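Tallness Perception Module — Set-up Guide
Print this page | E-mail this page

Section 6. Teaching the cup detector

Before you start, finish the hand-eye calibration in Section 5 and load the Okach planner profile. The detector reads both the wrist stream and the fixed stream, so both must show as live in the status bar.

1. Open Tools > Detector > New Task and pick the wrist stream.
2. Open the gripper fully and move to the survey pose.

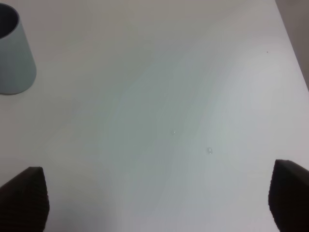
The survey pose sets the height from which the detector learns the table plane. Keep both fingertips in the lower corners of the view, then draw the self-mask over them. Small marks on the surface matter more than people expect. The two clear droplets between the fingers are enough to seed false blobs if Min Blob Size is left at 3, and the dark speck farther off can do the same. Wipe the table, or raise the value to 6.

3. Press Capture Plane and wait for the green check.
4. Jog toward the first object and watch the depth confidence bar.

CAUTION: Do not run the Ilier grasp planner on depth data alone when the object is transparent. Set Source to Fused first.

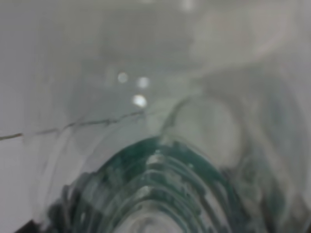

Figure 6-2. Wrist view through clear material at close range.

Edges seen through a curved wall are bent and broken, and the edge tracker may lock on to them — if it does, back off and press Reset Track.

5. Switch to the fixed stream and choose Label Objects.
6. Draw one box per cup, rim to base. Leave the shadow out.

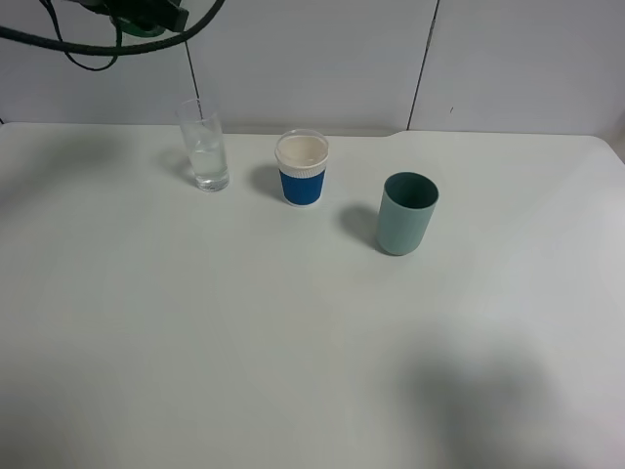
Tallness User Manual, Rev. July 1, 2025 — Page 656

For the clear glass, tick Transparent and draw the box to the rim, not to the water line. The blue-sleeved paper cup and the green cup can use the default class.

7. Save the task and restart the Tsakiris control node.

Note: Labels can take up to 3 minutes to reach the planner.

Comments

mdorsey: Restarting the node cleared my labels. Save twice?
Ratree Yensuk: Save, wait for the asterisk to go away, then restart.
pk_lab: Step 6 should mention handles. Inside the box or outside?

Contact us | Copyright Tallness | Back to top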